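Ticket 3082: Surtitles run ahead of the singers in Act Two
Opened by: Amparo Arrieta, surtitle operator
Assigned to: Lech Kaczmarczyk
Priority: High
Status: Closed

Description of the problem

Since the second stage rehearsal of Brindari, the surtitles on the main screen jump forward by one or two lines during the duet in Act Two. I press the button one time and the screen shows the next title, then immediately the one after it. The audience would read the soprano's answer before the tenor has asked the question. In Act One I did not see the problem. The side screens for the balcony are correct the whole evening.

We use Flidetti for the titles, on the laptop in the booth. The complete file has a little more than 1,000 titles for the three acts. I work from the vocal score with my own pencil marks, and I checked them again at home. The marks are correct.
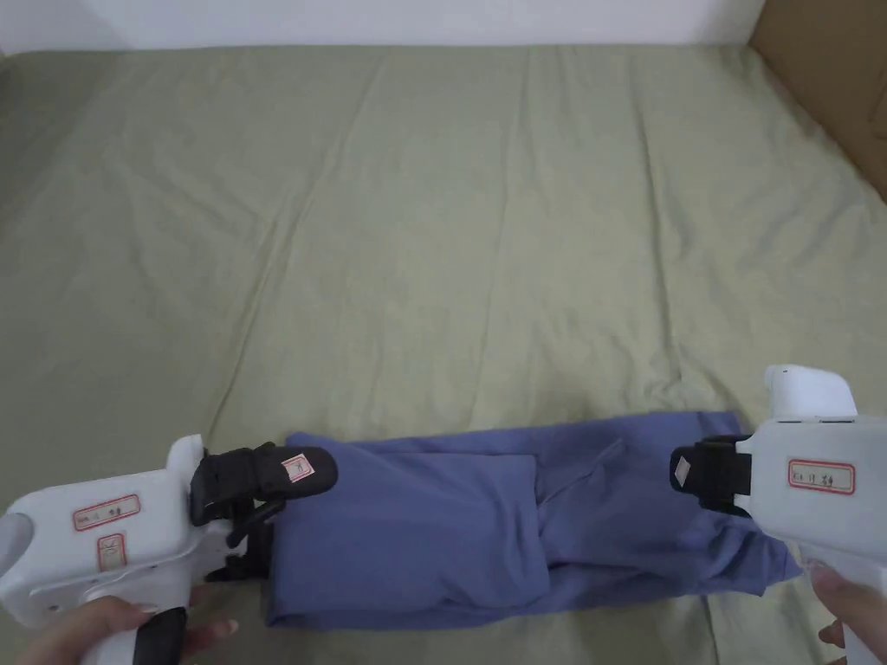
Step 1. Check the cue file

I opened the file for Act Two and compared it with the printed translation by Shakuntala Dixit. Two titles in the duet had the same number, 412. I corrected this and saved a new copy. In the evening rehearsal the jump came again, at the same place and also later, in the chorus. So the double number was a real mistake but not the cause.

Step 2. Check the button

Lech asked me to change the foot pedal for the space bar of the laptop. With the space bar I had no jump in the duet. With the pedal I had the jump four times. We then tried the spare pedal from the rehearsal room and it did the same thing, which surprised both of us.

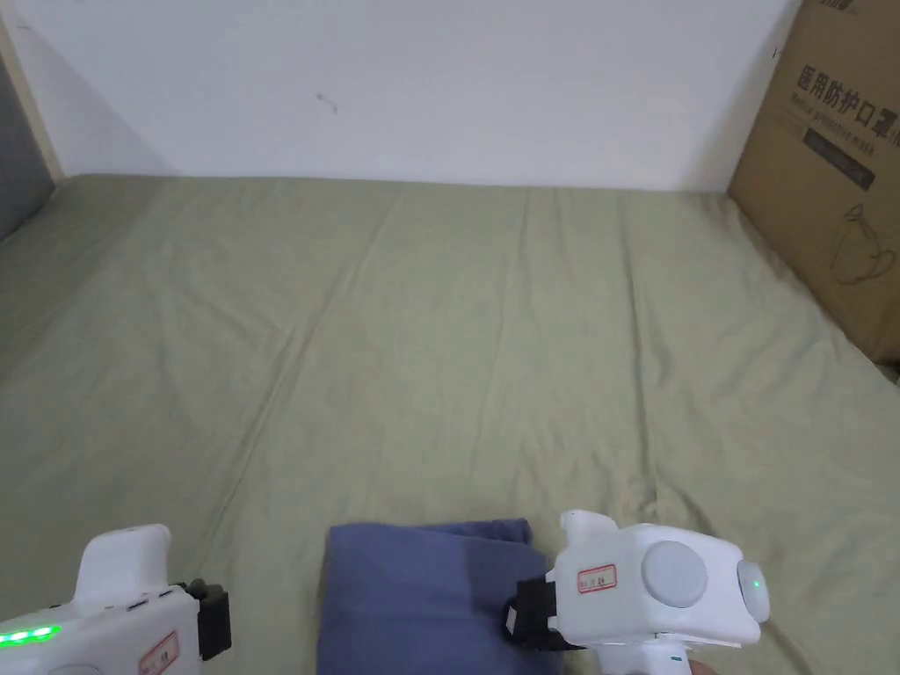
I should add that I only use the pedal in Act Two. In Act One my hands are free, but in the duet I must turn pages very fast, and the conductor, Mr. Furukawa, takes this part quicker than on the recording we prepared with. He also makes a cut of 10 bars before the final section. This cut is already in my score and in the file, so please do not look there.

Comment from Lech Kaczmarczyk, 4:40 p.m.

Thank you, Amparo, this is very clear. Both pedals go through the same small adapter box, so I think we should look at the box and leave the pedals alone. Can you tell me which repeat setting you have in Flidetti? It is under Input, second page.

Comment from Amparo Arrieta, 5:15 p.m.

The repeat setting is "on". I did not know this page existed. Mudassar Tarar had the laptop before me for the Woltia concerts, and he says that he switched it on for the slide show in the foyer. 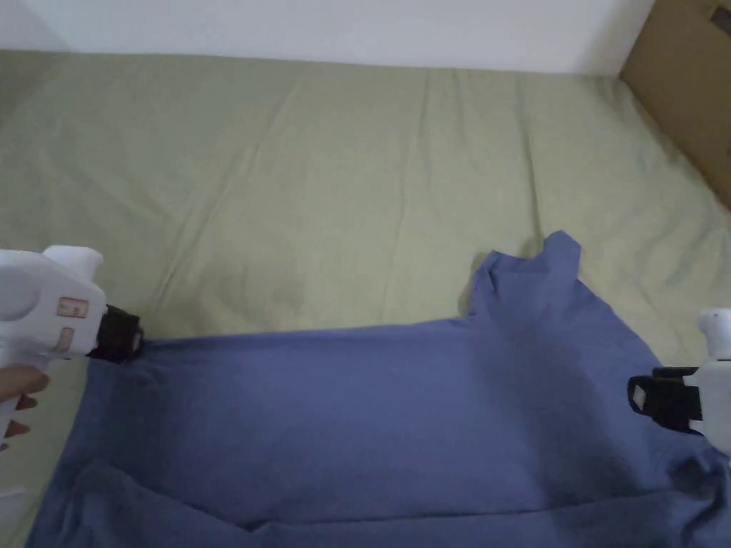

Step 3. Switch off the repeat

With repeat on, the program sends a second signal if the pedal stays down too long. A finger leaves the space bar quickly, but a foot is slower -- mine at least, because I press with the heel on the floor. I switched repeat off and we played the whole duet from the rehearsal recording. No jump. Then the chorus, also no jump.

Step 4. Test with the singers

At the piano rehearsal we did Act Two from the beginning with the main screen on. All titles came in the correct place. One title was late, but this was my fault, I was looking at the stage.

Still open: the balcony screens. They were always correct, and I would like to understand why. Lech believes they have their own delay and ignore a second signal that comes too soon. He will look at this in October, after the last performance.

Closed by Lech Kaczmarczyk. Repeat setting added to the checklist for the booth laptop.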